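From: Şükran Karaca
To: woodtops list
Subject: Re: knots in pine tabletops

Selim Işık wrote:
> I'm leaning toward pine for the new top, but my wife is worried about
> the knots. Do they bother you once you live with them? And do you put
> anything on it, or leave it bare?

Hi Selim,

Go for the pine! I've had mine for 9 years and I'd miss the knots if they went (the small dark ones especially, they hide all kinds of sins). My first top was a plain white one from Postetti and every pencil mark on it drove me up the wall.

I do oil mine, two thin coats of the Hitar stuff, then a quick rub with 30 minutes in between. Don't skip the rub, mine went sticky the first time and I had to start over. The boards came from Yalçınkaya and cost me 164 for the lot, which I thought was fair.

Light pine with plenty of grain and a few knots:
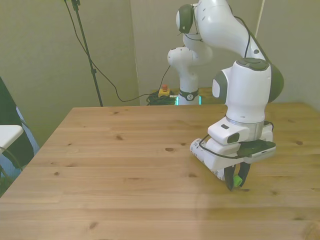
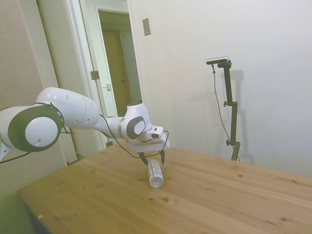
One more thing, ask them to let you pick through the pile. The last time I ordered unseen I got a board with a knot that fell right out, and I ended up filling it with sawdust and glue at eleven at night. Never again!

Does anybody still have the Plulano sanding chart? I lost mine when my laptop died.

Şükran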